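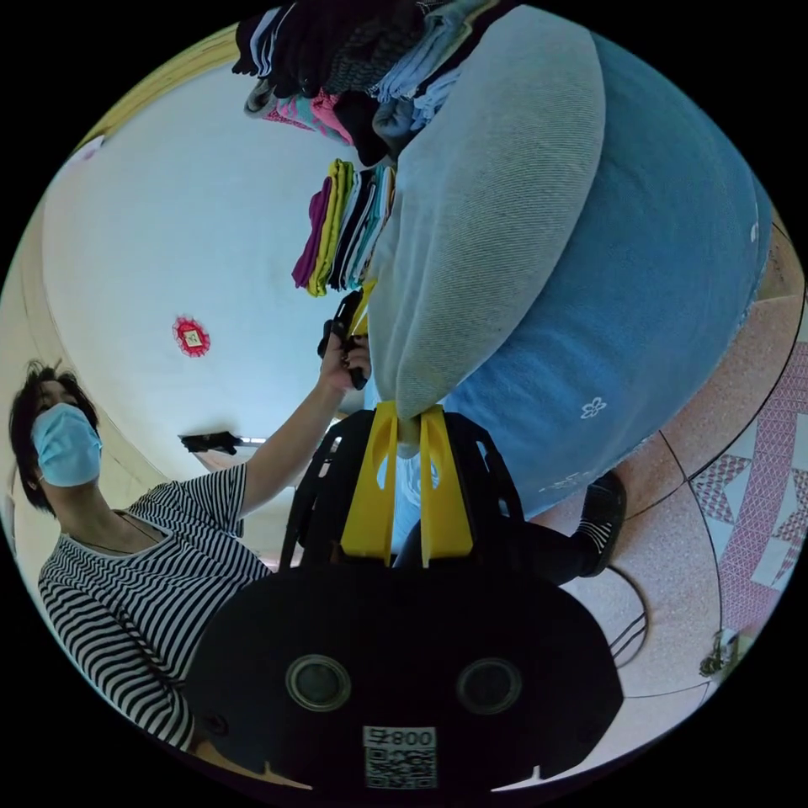 A blue fabric bundle, held at its narrow end.

JORNTHORPE TENANTS' LEAGUE QUESTIONS "FREE" LAUNDRY UPGRADE

The Jornthorpe Tenants' League is asking Berrada Property Services to publish the numbers behind its claim that new card-operated washers will save renters money.

Berrada told residents in September that the Stovis payment system would cut the cost of a typical wash by 20 percent. The League has asked twice for the data and received a brochure.

"Typical compared to what?" said Radwa Cherkaoui, who chairs the League. "The old machines took bedding. The new ones have a smaller drum, so a bedspread goes in alone. Two loads at a discount still cost more than one load at full price."

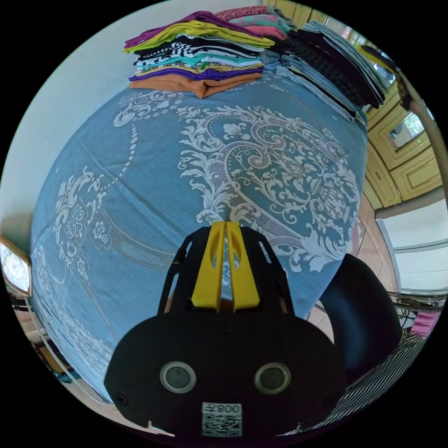
The League collected laundry receipts from 6 buildings on Flamham Street and found that almost 20 percent of the money loaded onto cards was never spent. Balances expire after a year. Berrada's announcement left that out.

The company describes the change as free to tenants. The new lease addendum lists a card fee and a replacement fee, and neither is capped.

"We would be glad to be proved wrong," said Lilibeth Ambrosio, the League's secretary. "Show us a month of real bills."

The League represents 1,615 households. Copies of the addendum and the receipt tally are available on request from the League office.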